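今天的任务:收拾卧室!早饭都没好好吃就开始了,精神头好得自己都意外哈哈。慢慢发,想到哪儿说到哪儿。

先说床。这张床真的大,大到我每次站在床边都得深呼吸一下。床单是米灰偏卡其的那种颜色,去年在Tuominen挑了半天才定的,现在还是喜欢,配灰色软包床头怎么看怎么顺眼。

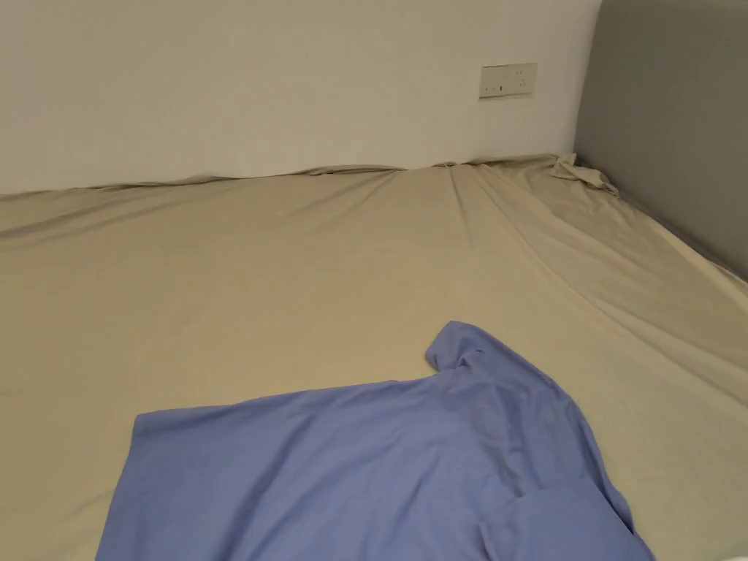 床笠最难对付的永远是靠墙又靠床头的那个角!手伸进去,膝盖跪在床上,自己还压着自己要拉的那块布。我的办法是先套最里面的角,再退出来套外面的,顺序反了就等着重来吧。

刚刚Iida Kokkonen留言说她家都是两个人一起拽,一人一角,喊一二三。羡慕!我这人没耐心等别人喊到三。

墙边那个悬空的小床头柜我要夸一百遍。下面不落地,扫地特别爽,还能塞一张凳子进去。缺点也有,台面太容易堆东西了,什么都往上放,放着放着就成了小仓库。 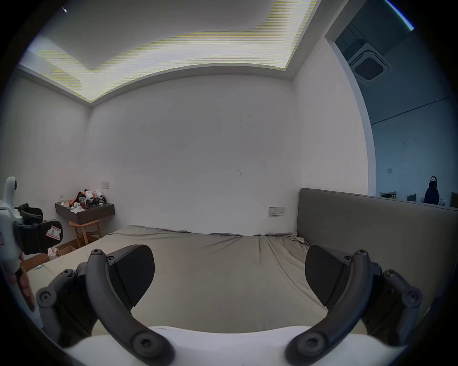
床头柜和凳子,旁边的纸箱还敞着口

纸箱我是舍不得扔的,收拾房间的时候放在床脚边,拿不准去留的东西先进箱子,晚上再一件一件看。上次这么干,翻出来5只单只的袜子,一只都配不上对,气笑了。

接下来是衣服。蓝色T恤我有好几件,深深浅浅的,每次都想着少买一件,每次看到又走不动路。蓝色就是好看嘛,放在灰灰的床上特别精神!

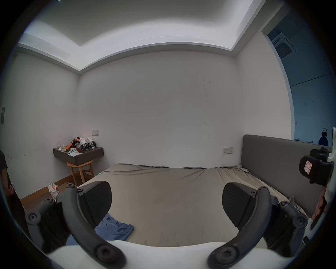

叠T恤我喜欢先把领口抻平,两边往里折,再对折两次,竖着放进抽屉。Mortimer Van Dusen在评论里坚持说卷起来更省地方,我试过一个星期,拿一件散三件,又老老实实叠回去了。各位是叠派还是卷派?快来站队!

说到插座,挨着床头的位置有开关有插座真是太幸福了,躺着就能关灯充电。以前住Grustside的时候插座在门后面,手机充电得拖一根长长的线,半夜起来喝水必被绊。

好,轮到大件了。大块的布我一直有点怵,摊开来占半张床,找四个角能找到怀疑人生。后来学乖了:别管中间,先抓住一个角,顺着边往下摸,摸到第二个角就成功一半了。中间皱成一座山也没关系,最后抖一抖再说!
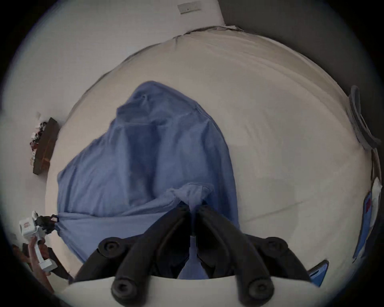 抓住一个角往外拉,中间先堆着

小贴士一个:我在角上缝了一小段彩色线,长边两个角用黄线,短边看着空的就是另一头。6分钟的针线活,每次换洗都感谢当时的自己。

还剩抽屉和窗台没弄,先去切个西瓜,吃完继续。你们家最难套的是哪个角,评论区告诉我呀!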